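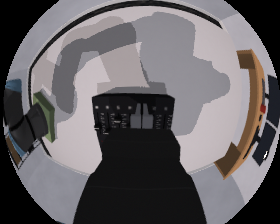
Before anyone signs for a robot arm (thread)

Ionuț Pană
October 12, 2020

1/ We have a quote from Zerkico for a Fladar arm at the Fliltedthorpe shop. Everyone's excited. I'm the one who has to put it in next year's budget, so I've been going through it line by line and I have questions.

2/ Start with the simulator. The rendering is good. You look out over the gripper at a big pale round surface and the shadows fall across it in layers. I believe the software works. I don't believe it tells me what the thing costs to run in our building.

3/ Look at how much of the lower middle of that view is the gripper itself. Black housing, wide black head, two grey finger pads close together. Whatever is behind that, this view can't show you. So do we need a second camera? The quote has one. I asked what a second one adds and I'm still waiting.

4/ And the shadows. There's a dark one shaped like a jointed arm right across the surface. Our lights are old tubes over the packing bench plus a window that faces west. I'd like to know what happens to part detection at four in the afternoon in April. "It adapts" was the answer I got. Adapts how, and who pays for the hours?

5/ The line items, for anyone planning the same thing. Simulator license: $575 per seat, per year. They assume one seat. Who is the one person? If she's on vacation, does the line wait for her? I'm putting down two seats.

6/ Adapter plate for the gripper: $173. Fine, small money. But it's listed as "optional" and when I read the drawing the gripper we want does not bolt on without it. Please stop calling things optional when the machine can't hold a box without them.

7/ Install and first setup: $3,238. That covers our first product. We run a lot of box sizes and we change them whenever a customer feels like it. I asked for the price of setting up another size after they've gone home. It's "quoted on request." I am requesting.

8/ Finger pads. They wear. Any pad that touches cardboard all day wears. There's no pad price anywhere in the quote, no part number, no lead time. I want all three in writing, and I want a spare set in the drawer on day one.

9/ Somebody replied that I'm nitpicking and the arm pays for itself. Could be! Show me the sheet. The one I was sent has the arm running every minute of the shift, with no jams and no changeovers. Our tape machine can't do that and it has one job.

10/ It also counts a full wage as saved. We aren't letting anyone go, so that money isn't saved. The person moves to another bench. Maybe that's worth something, maybe a lot, but then write down what they'll do at the other bench and what we get for it.

11/ Floor space. The arm base looks small in the brochure. Then you add the controller, the guarding or the scanner, the place where boxes come in, the place where they go out, and room for a pallet jack to get around the whole lot. I taped it out on the floor. We lose the shelf where the labels live.

12/ Power and air: our compressor is already running hard. If we end up with a suction gripper we need a bigger one. With a finger gripper like the one in the simulator we might not. That choice could swing the budget more than the arm model does, and it gets half a page in the quote.

13/ Risk assessment. Zerkico says the arm is "safe to work beside." The arm, OK. What about the arm holding something with corners? I've asked for the assessment to be its own line with a name next to it. If it's our job, fine, but then I need training money for it.

14/ Things I'd accept as proof, since people keep asking what would change my mind:
- our boxes, our tape, their arm, a full shift
- one of our own people doing a changeover with the vendor's hands in their pockets
- a log of every stop, including the ones that took ten seconds to clear

15/ A simulator run isn't on that list. I'd still use it, mind you. It's a cheap way to find out that the arm can't reach the far corner, and I'd much prefer to learn that on a screen. I just won't sign a purchase order off it.

16/ On renting. We asked, and they do rent, with a minimum term. The rental doesn't include the gripper. I read that sentence twice. You can rent an arm with nothing on the end of it.

17/ Resale: two people told me used arms hold their value. Neither has sold one. I've put zero in the sheet and if we get something back, great, new label shelf.

18/ Where it stands now: I've sent back the quote with the pad prices, the second camera, the extra seat, the plate moved to "required," and a fixed price per added box size. I asked for the shift test before any deposit.

19/ If you've bought one of these for a small packing line and you have real numbers for the second year, please reply or message me. First-year numbers I have plenty of, mostly from people selling arms.

20/ Adding one because I forgot it - software updates. Included for the warranty period, then "per agreement." I don't have the agreement. Asked for that too.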